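Notebook, benefits modelling group
September, entry 47
Bench: Cyrill Thaler. Also in: Viera, Anežka (morning only), Despina by phone.

Carried on with the physio and massage claims for the Danko plan. Coordination of benefits still open from last entry.

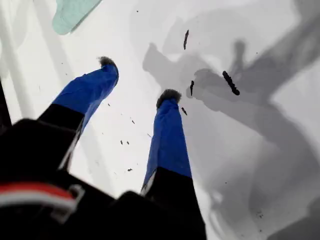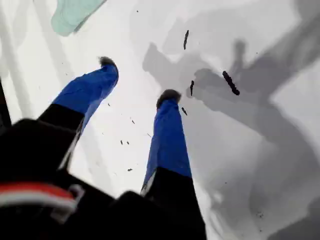 Started on the stacked columns for the plan-paid and member-paid split. The old charts had four shades of grey and Viera couldn't tell the deductible from the co-insurance on a printout. I went to two colours on a white ground, black at the bottom and bright blue further up, the same arrangement as in both pictures, where the change from one to the other is easy to find. Black is what the plan pays, blue is what the member pays. A small dark cap at the far end marks a claim line that hit the annual maximum. Printed it at half size and it still reads. Keep for all Danko and Feten charts from now on.

Run 1, Danko, current design
Annual maximum $600 per practitioner type, 80 per cent reimbursement, no deductible. Input is the cleaned claims file, version c, after Anežka took out the reversed and resubmitted lines. Version b still had them and paid some treatments twice. Please don't use b. I have moved it to the old folder but left it readable in case we have to explain the earlier totals.

Model ran through without errors. Paid amounts agree with the carrier's ledger except for claims dated in one benefit year and submitted in the next. Carrier applies the maximum by date of service. Our script was using date received. Changed it in the accumulator step and reran, differences gone apart from one member whose dependant changed coverage mid-year. Left that one alone and flagged it.

Run 2, Danko, proposed design
Same file, same 80 per cent, but the separate maximums replaced with one combined paramedical maximum. Viorica's request from the employer side. The total can be set wherever she likes, it's the one parameter at the top of the sheet.

What I noticed: members using a single practitioner type do better under the combined maximum and members using three or more do worse, as expected. The ones who do worst are people in a recovery year, with physio and massage and then a psychologist later on. There are few of them and they vanish in the average. Wrote the results out by member group as well as in total so Viorica can see it. She should not get the one-line total by itself.

Did not model any change in behaviour. Everyone is assumed to go to the same appointments they went to before. That is wrong, but I have nothing to base a better figure on. Viera suggests a range, with 30 and 40 per cent of the newly available room being used up as two cases. Will set those up as run 3 and 4. They are placeholders and should be labelled that way on the chart itself, or they will get quoted.

Eligibility test
Erkow file arrived with part-timers coded the same as retirees. Despina phoned the administrator, who confirmed code R covers both after their payroll changeover. No way to separate them from this file alone. Asked for hours worked, or failing that the benefit class. Until then Erkow is parked.

Pladex export
The Pladex tool drops leading zeros on provider numbers when it saves to csv. Two clinics ended up merged into one. Fix is to set the column as text before export, then check the row count against the screen. Anežka has put a check in the import script that stops if any provider number is short. It stopped twice this afternoon on my own files, so it works.

Loose points
- Combined maximum: does orthotics sit inside or outside? Booklet says one thing under Paramedical and another under Medical Supplies. Viorica to ask.
- Reasonable and customary limits for massage are from last year's table. New table not loaded. Will lower plan-paid a little less than the current one does.
- Province field blank on a batch of Feten claims. Filled from the clinic's postal code where there was one. Marked with an f in the source column.
- Rounding: carrier rounds each line to the cent, we were rounding at the end. Changed ours.
- Someone has the big stapler.

Next
Run 3 and 4 with the labels as above. Reload the massage limits and repeat run 1 first, so the baseline doesn't shift under the others. Viera is checking the accumulator change against a dozen member histories by hand. Nothing goes to Viorica before that is signed off in here.

Saved 4:40 pm, C.T.

Added later, V.S.: first five histories checked, all match. The sixth is the dependant case. Waiting on the coverage dates from Despina.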